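The Piano at Gesham

The piano was going for 1,000 dollars, and Hsiu-ying Chien had driven two hours to look at it because the ad said the owner would not hold it past the weekend.

The house was the last one on the road before the grain elevator. A man was standing in the driveway when she pulled in. He had a rag in one hand.

"You're the teacher," he said.

"I used to be."

"Bilal Bataineh. It's in the back."

She followed him through a kitchen and down a hallway lined with boxes. Some had been taped shut and some had not. The open ones held sheet music, standing on edge.

The piano was an old upright, a Risow, walnut, with one brass candle bracket still on it and four screw holes where the other had been. She sat down without asking and played a scale with her left hand. The low B flat stuck. She played it again and it stuck again, and she lifted the key back up with her fingernail.

"It does that in August," he said. "The rest of the year it's fine."

"Whose was it?"

"My wife's. She taught half the town on it. You might have known one of her students. Pin-yu Kong?"

Hsiu-ying took her hands off the keys. She had known Pin-yu Kong for nine years. They had shared an apartment over a shoe repair shop and one winter coat between them. They had not spoken since a phone call about money, in which both of them had said the same thing several times.

"A little," she said.

"She called last week. She wanted it too, but she's got nowhere to put it." He wiped the top of the piano with the rag. "She asked me who was coming to see it. I told her I didn't know yet."

"Does she still play?"

"She didn't say."

Hsiu-ying played the first page of something slow. The tuning was a quarter step low all the way up, but it was low evenly, and she could live with that. When she got to the B flat she left it out. Bataineh stood by the window with his back to her. She stopped at the bottom of the page.

"I'll take it," she said. "I can send someone on Tuesday."

"Keep the bench too. And the music, if you've got room."

She wrote him a check on the lid. He read it over and folded it into his shirt pocket. Then he went down the hall and came back with one of the taped boxes.

"This one goes with it," he said. "I don't know what's in there. It says piano on the side."

She put it on the passenger seat and fastened the belt across it. On the county road she passed the turn for Ng, where Pin-yu's parents had lived, and went on without slowing down. A mile later she pulled into the lot of the farm supply store and sat there with the engine running.
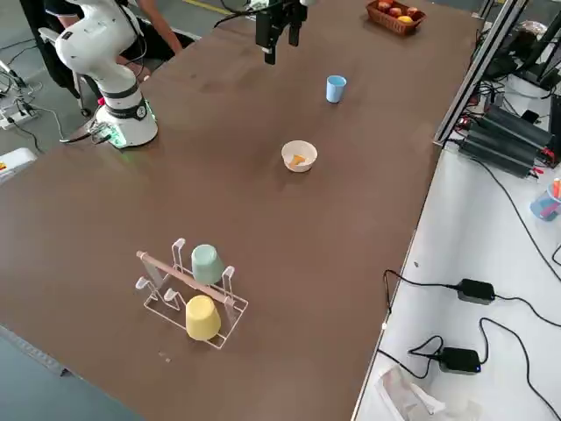
Hsiu-ying opened the box that night, at home, after she had eaten. It was mostly exercise books, the covers gone soft, with children's names on them in the same square handwriting. Chi-keung Lai. I-hsuan Lam. She stacked them to one side and went to get some water. She took a light blue plastic cup, and she filled it and stood it on the brown table, away from the papers, before she reached into the box again. The last book said Pin-yu Kong, and under the name was an address in Ng.

She turned the pages. There were scales, and a waltz copied out in pencil, and notes from the teacher in red. Wrists. Slower. Wrists again. On the inside of the back cover Pin-yu had drawn the piano, both candle brackets in place, with a girl on the bench whose feet did not touch the floor.

Hsiu-ying drank the water. It was twenty past nine. She still knew the number, although she had taken it out of her phone, and she dialed it wrong once and then right.

It rang five times.

"Hello?" said Pin-yu.

"It's me," Hsiu-ying said. "I bought the Risow."

There was a television on at the other end. Somebody turned it down.

"Does the B flat still stick?" Pin-yu asked.

"Yes."

"You have to take the front off. There's a felt in there. I put it in when I was ten and I never told her."

Hsiu-ying pulled out a chair and sat down. "It's coming Tuesday," she said. "Tell me which felt."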